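We use cookies to remember your settings. Accept / Manage preferences

Bench arm starter kit: my safety checklist, with comments
June 3, 2019, by Ardalan Azimi

I've had the Larnus kit on trial from Kandberg for 15 days now, and before I say yes to buying it I wanted to go through it properly (kettle on, sleeves up!).
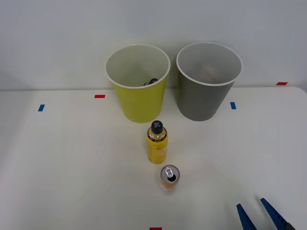
Cups, bottle and can on the white table, gripper fingers open at lower right.

1. Stop button within reach: PASS. Big, red, and I can whack it from my chair.

2. Clear space between gripper and objects at start: PASS. Plenty of bare table there, which is how I like it.

3. Tape markers stuck down: PASS, with a grumble. The red and blue strips are handy, but the roll in the box is stingy and I had to buy more.

4. Fingers free of nicks: PASS. I ran a cloth over both blue ones and it didn't snag. Spares are 343 a set though, ouch.

5. Drinks containers empty before a run: FAIL first time round, my fault entirely. I'd left a mouthful in a can and ended up mopping the desk. Now on my start-up list.

6. Cable clear of the arm's sweep: FAIL. It's nearly 4 metres long and flops about wherever it fancies. Clips please, Kandberg!

7. Speed limit holds after a restart: PASS, tried it five times.

8. Manual readable: just about. The Bivport one I had in December was far friendlier.

Overall I'd keep it, once the cable is sorted. Benítez is lending me some clips and I'll recheck item 6 when they arrive.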